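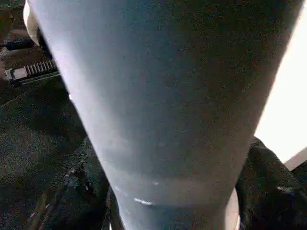

*Finger at close range, wrist view.*

**Re: [shopfloor] so can they do the boring stuff yet?**

Hi all,

Catching up on this thread after a long day at the bench, and I can't let Valdir's message go by without poking at it a little. Quoting the part I mean:

> On a night in February, Valdir Siqueira wrote:
>
> We quoted a two-arm cell from Nivex for the packing corner at the Sleiman building and the salesman kept saying "if a person can do it with two hands, so can this." My worry is that our packing corner isn't one job. It's move the thing, wipe the thing, find the missing foot, fold the plastic, get the other thing out of the way. I'd say roughly 80 percent of it is stuff that isn't on any work order.
>
> Has anybody on the list seen arms do that kind of mixed work without a person standing by? I would pay for 18 months of service up front if I believed it. I don't believe it yet.
>
> Valdir

I'm with you on the mixed work, Valdir, but I think you're lumping together two problems that ought to be priced separately. One is getting hold of the thing. The other is knowing what comes next. The first has gotten a lot better since I started bugging this list about it, and I do mean a lot! Hard parts with a fixed shape, sitting where you expect them, fine. I'd let arms load our Carier racks tomorrow if somebody would sign off on the guarding.

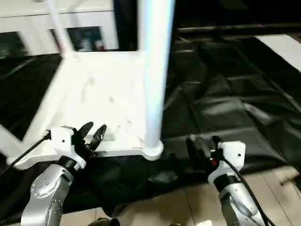
Packing plastic is where I'd put my money on the humans for a good while longer. My nephew can grab a drop cloth by two corners, shake it once and have it folded before I've found my glasses, and he's never thought about it in his life. Now think about giving that to a pair of arms. A big black sheet like the one bunched up behind that white piece, all creases and shiny ridges, has no shape you could write down, and it'll have a different one as soon as you touch it. The post is the easy customer by comparison. You've got a gripper on each side of its foot, and a round post is about as polite a thing to grab as you'll ever meet.

Then there's stuff lying on top of other stuff. If the sheet is partly under a stand, do you lift the stand, slide it, or pull the plastic and hope? We had a summer temp who pulled and hoped, and it cost us a Jollex display unit, a bit over 2,000 dollars. So I won't pretend people always get it right either -- but you can yell "stop" at a temp from across the room and he knows what you mean.

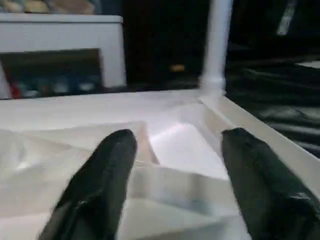 Seeing is the other half of it, and I don't think that comes up enough when the sales folks visit. Our own inspection camera at the end of line hates anything molded in one light color. I spent most of a winter moving lamps for it. So when I look at a white tray with all those sloped faces running into each other, and the pocket between the two fingertips lit up so bright it's nearly blank, I feel for whoever has to get depth out of that. Your hand would just go in and feel for the wall. A black rubbery-looking finger might manage the same trick if there's decent touch sensing behind it, and that's the question I'd put to Nivex before anything about speed or payload.

Other things I'd ask them, Valdir:

- Can they run it in *your* corner, with your mess, for a full shift?
- Who gets the call when it stalls, and how long till they pick up?
- What does it do with something it's never seen?

If they want to show you a video, ask for the whole take with no cuts. I sat through one of those at the Carier open house and learned more from the pauses than from the picks.

I still have my notes from that visit, typed up badly. Email me off list if you want them.

Ray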